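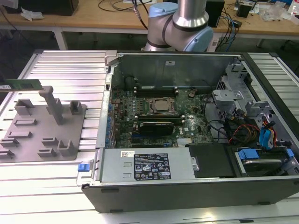

Chapter 4
Shared Work: Automation at the Repair Bench

Learning goals
After reading this chapter, students should be able to describe how tasks are divided between a technician and a robot arm, and explain how that division affects training, pace and job grades.

4.1 The Bench at Ornton

The computer refurbishing shop at Ornton employed nine technicians when its first robot arm was installed in June. Until then, each technician had opened a desktop tower, tested its parts, replaced what had failed and closed the case. The arm was assigned the handling of memory modules. Work on cables and drives stayed with the staff.

Loubna Zaki, the shop supervisor, recorded the changes over the first four months. Technicians spent less time on repeated hand motions and more time preparing fixtures and checking finished units. Two questions soon arose. Who should answer for a module that was badly seated? Should the skill of setting up a fixture count toward a higher pay grade?

Management had planned for neither. Samah Ghoneim, who spoke for the technicians, asked that both be settled in writing before a second arm was ordered. The agreement that followed is examined in Section 4.2.

Key terms: task allocation, fixture, job grade, handover point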